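Wollholm Workshop
Cropper handheld grippers - pre-session safety and inspection checklist
Sheet revised October. Replaces the one taped inside the cupboard door.

Applies to: the pair of handheld grippers, their cables, and the folding table area. The bench arm has its own sheet.
Result codes: OK / FIX (usable, note it) / STOP (do not use until sorted).

1. Room and floor

1.1 Walkway from door to folding table clear. OK
1.2 Cables on floor flat, no loops standing up. FIX
Comment: Lead by the door had a loop in it again. Pushed flat for now. We have cable cover left over from the lathe move and it should go here. Cut one length, leave the rest on the shelf.
1.3 Chairs with wheels pushed back out of reach of the person working. OK
1.4 Nothing stored under the side tables where a foot can find it. FIX
Comment: Same note as last time. Things put down "for a minute" stay there. Use the crate.
1.5 Fire exit not blocked. OK

2. Tables

2.1 Folding table does not rock when leaned on with both forearms. OK
Comment: Leg pad replaced. It is a round table and people lean on whichever side they like, so test it from at least two sides.
2.2 Table edge smooth, no splinters or lifted trim. OK
2.3 Side tables steady, nothing near the edge that would roll off. OK
2.4 Drinks kept off all tables while grippers are powered. OK
2.5 No sharp tools left among the cloth. OK
Comment: Shake each garment out before use. A seam ripper came out of a sleeve in the spring and went straight through a glove.

3. Grippers, power off

3.1 Printed shells: no cracks at the screw bosses. OK left, FIX right
Comment: Hairline crack by the rear screw on the right shell. It does not open up when flexed by hand. Reprint in hand, 80 per cent infill this time. If the crack reaches the screw hole, change the code to STOP.
3.2 Jaws open and close fully with no grit or thread in the pivot. OK
Comment: Lint had packed in behind the left jaw. Cleared with a soft brush. Do not use the air line, it drives the fluff further in.
3.3 Jaw pads stuck down, no lifting corners. OK
3.4 Finger loops: no rough print edges. FIX
Comment: Left loop sanded with 200 grit and still a little sharp on the inside. Wear the thin gloves or finish it off.
3.5 Square markers clean, flat and not peeling. OK
Comment: Wipe with a dry cloth only. The last set went cloudy from cleaning spray and the tracking lost them at the far side of the table.
3.6 Part labels readable. Left 1858, right 3348. OK

4. Cables and power

4.1 Strain relief tight at both grippers. OK
4.2 No nicks or flat spots along the cable. OK
Comment: Run the whole length through your fingers. Looking is no good on black cable.
4.3 Cable has enough slack to reach across the table without pulling on the plug. OK
4.4 Brillden supply: case cool after ten minutes switched on, no buzzing. OK
4.5 Switch for the supply within reach of a second person. OK
Comment: Nobody works with both hands in the grippers while alone in the building. This has been asked for three times, so it now has its own line on the sheet.

5. Powered check with cloth

5.1 Indicator light on before picking anything up. OK
5.2 Pick up, bunch and turn over one garment. Jaws release when asked. OK
5.3 Cables stay clear of the jaws and the cloth throughout. OK
5.4 Long hair tied back, sleeves and cords tucked in. OK 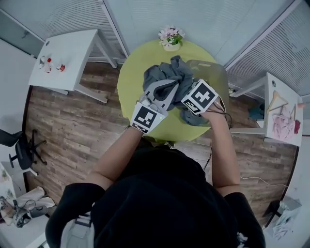

Item 5.2: grey garment held between the two grippers on the green table.

5.5 Wrists and shoulders comfortable after ten minutes. FIX
Comment: The table is low for anyone tall, and leaning right over it gets sore. Blocks under the legs were tried and made it wobble, so they came out again. Short turns until we find something better - swap over when the timer goes.
5.6 Recording starts and stops from the keyboard, no need to reach over the cables. OK

6. Shutting down

6.1 Supply off at the wall, then unplug the grippers. OK
6.2 Cables coiled loosely, not wound round the gripper bodies. FIX
Comment: Found wound tight twice. This is what broke the first pair at the strain relief.
6.3 Grippers put back in the foam box, jaws closed. OK
6.4 Garments back in the bag, hangers back on the rail. OK
6.5 Floor swept for screws and print scraps. OK

Jobs arising
Cable cover for the floor lead. Before next use.
Reprint right shell. Bolts are in the Grovunent tin, second drawer, use the short ones.
Finish left finger loop.
Look for a taller table, or longer legs for this one.

Overall: fit for use, with the FIX items above. Recheck the crack at 3.1 at the start of every session and write the result on the back of this sheet.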